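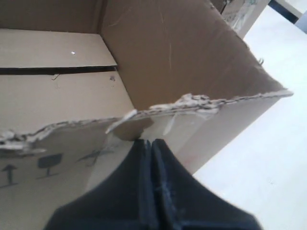 Boxes, Second Time Around

Our shop in Flarthorpe has a poster by the back door that says every carton can be used again. I have my doubts. I spent a Tuesday going through the reuse pile with Abena Abugri, who believes the poster, and these are my notes from it. She has been given a right of reply, which she used twice.

The rule as written: if a carton has four walls and a floor, it goes back on the shelf. It says nothing about rims. A torn rim means the top won't close flat, and tape laid over loose fibers grabs the fibers and lets go of the box. I have peeled off enough tape with fuzz on the back to be sure about this one. Abena says to fold the tape over the edge and press hard. I say that's a lot of tape for a box we were supposed to be getting for free.

Then there are the printed marks. The arrow tells you which way is up and the umbrella tells you to keep it dry. Fine. They were put there for whatever was packed the first time, by people who had a whole box to work with. I don't see why a carrier should take them seriously once the wall behind them has been ripped, and I've never met a driver who read them on a new one. Jagadeesh Iyengar wants the old symbols covered before anything goes out. That would be more tape.

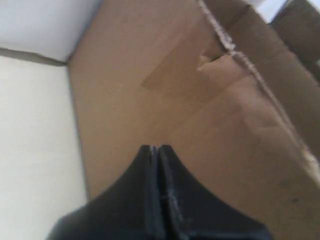
Creases bother me more than tears do. You can trim a tear with a knife and end up with a shorter box, and a shorter box is still some use for books or cable. A panel that has gone soft and wavy won't stand up to anything stacked on top of it, however good it looks from across the room. Press it with your thumb. If it gives and stays given, I'd flatten it and put it out with the recycling.

Abena's second reply: "You'd throw out the whole pile." Not the whole pile. I passed 23 and I'd have passed more if the tops had been opened with a blade by somebody with a little patience. Pulling at the board with your fingers saves 2 seconds and costs a carton.

Vasanthi Joseph has asked for the torn ones to line the bottom of the plant shelves, which sounds like a better plan than mailing them. The sign-up sheet for September sorting is on the side of the cabinet. Bring your own knife, the shop one is dull.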